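Setting up a practice table for a shared-workshop arm

Our arm sat bolted down for a month before any of us got it to do something fun, and what changed everything was giving it a proper table of kitchen things to work with! Toy food, plates, a colander, a ketchup bottle. I can't recommend it enough. Here at the Tornitdale shop we've settled on a few habits that save a lot of grief.

Start with light stuff. Plastic plates and bowls forgive a bad move, and a toy strawberry that shoots onto the carpet costs you a short walk. We got most of ours secondhand, 18 dollars for a shopping bag full.

Keep the surface plain and pale if you can. Matte is best (we tried a shiny one first and the glare drove us up the wall).

Pick things that need different grips. Round fruit is harder than it looks, a thin rim is harder still, and a bottle lying down is a lovely middle step.

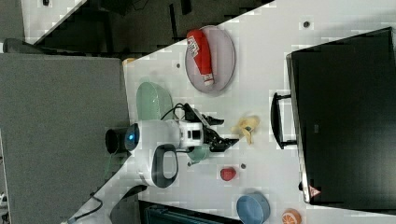
Ketchup on the plate, arm in among the toy food.

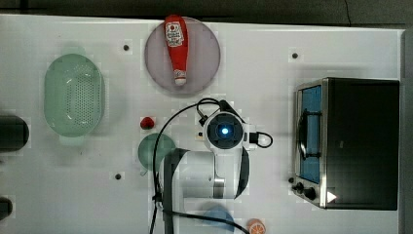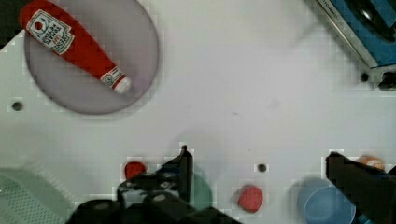 Cables next. Leave a generous loop at the wrist, then run the arm through its widest reach at the slowest speed and watch that loop the whole way. Ours snagged twice in October before Tomás Cunha added slack. Hook and loop ties beat zip ties, as you will be redoing this.

Mark where things go. Small dots of painter's tape work fine, and you can peel them off when the next group needs the table. I write the layout in a notebook too, with a quick pencil sketch, so a good setup can be rebuilt the next evening.

Change one thing at a time! Move the bowl, run it again, then move the bottle. We did 42 runs on one layout before touching anything else and learned more than in all the weeks before.

And wipe the finger pads. A damp cloth, let them dry, done.

Comments

Tiago Bragança
Does the tape ever leave residue? Mine did after a hot week.

pegboard27
Rice in the squeeze bottle gives it a nice weight. Tape the cap.

Ilie
Trying the slow reach test tonight, thank you!

Related
Quieter feet for a wobbly bench
Cindutby shop night: sorting 1000 screws
Fixing the Drasano clamp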